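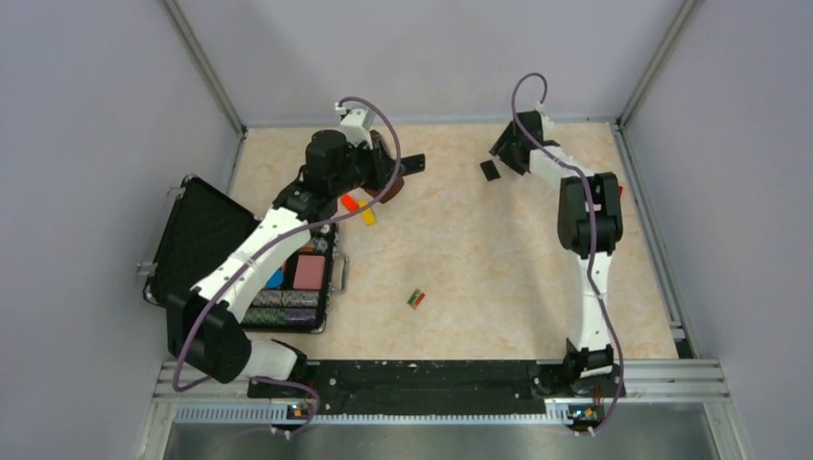
Both arms, blocks and the open case, November batch

groltau_jo: I'm at 437 demos on the case task now. Do I keep going or start moving the case around more?

ngaio_g: Move it! I'd take 68 varied ones over all of those with the lid in one spot.

verena_h: Not sure I agree — mine got worse when I mixed too early. Get one layout solid first.

ngaio_g: How many layouts did you try, though?

verena_h: Two, ha. Fair.

groltau_jo: OK, 17 more like this, then I shift the case.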